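Notebook, 2023-09-01, shared workshop
Entry by Pirmin Danzer

Shoe rack task, right hand

Carola and I reloaded the grasp settings from Poline this morning and put the wrist limit back to where it was before Afia's change. Log 644 is the old setting, log 1,019 the new one. Both are on the shared drive under Pesmont. Everything below was run with the new one.
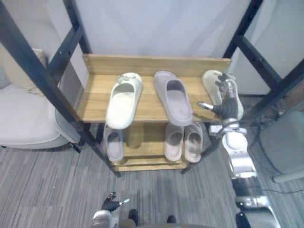
Grip force is still the setting I trust least. The value in the file was 130 and I left it there, but the slides are soft and the number was chosen for the hard plastic cups. Fingers over the strap, as with the beige slide on the right of the upper shelf, is the hold I want to keep. Gripping by the sole needs a wider opening and the back panel gets in the way. Gion thinks we should approach lower. I'd sooner change the angle first and leave the height alone.

Leonie asked for the arm to pause before it closes the hand. Added, half a second. She can change it in the Zaugg config, line 1,785.

Sleeve on the forearm: the ribbed fabric comes down over the back of the hand and the outermost finger sits mostly under its edge. I want it shortened or held back with a strap before we do any more work on finger spread. 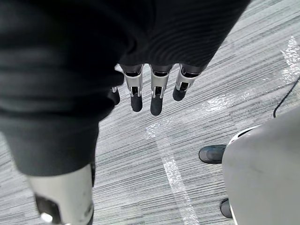 To do

Shorten sleeve (Carola has the sewing machine).
Ask Afia why the wrist limit was changed in the first place.
Try grip force at a lower value, same rack, same slides.
Order spare fingertip pads.
Copy both logs to Gion.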